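Workshop Tips › Computers and Automation
Search this site Go
Reading time: 3 minutes

Preparing a Desktop Computer for Work with a Robot Arm

These notes are issued to members of the Fandbridge shared workshop who intend to use the arm on computer chassis. They replace the sheet of March and were revised on 11 Jun 2019 by Cristian Yupanqui.

Disconnect the mains lead before the machine is brought to the bench. Hold the power button in for 3 seconds, then wait. Remove the side panel and lay the case down with the open side uppermost.

Fasten the case to the table. A chassis that shifts by a few millimetres will spoil every taught position, and the whole set must then be entered again.

Tie back any cable that crosses the board. Loops of thin wire near the drive bays are the usual cause of a snag – they should be checked again after each change of tool.

Keep a fixture beside the case for drives and cards, with a separate pocket for each part. Parts should not be set down on bare slats, where small items may fall through.

For the first pass, run the arm at the lowest speed and stop it well clear of the board. Members should keep one hand near the stop button throughout. Speed may be raised once the same path has been run without contact.

Particular care is needed at the processor socket. With no processor fitted, the pins are exposed and bend easily. No tool should be lowered over an open socket until its height has been checked by hand.

Bookings for the arm are made under code 1429. Spare fixtures are kept in drawer 71.
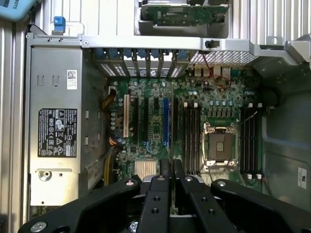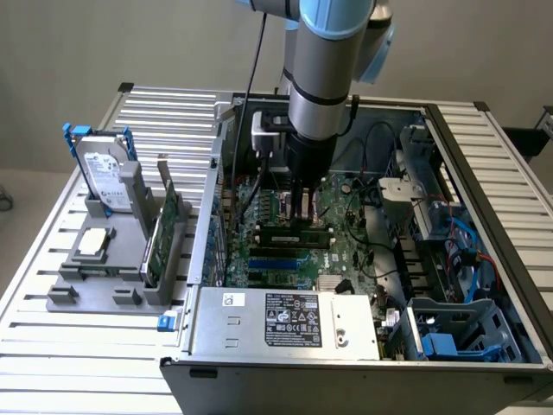
The gripper at work in an open desktop chassis, with the power supply left in place.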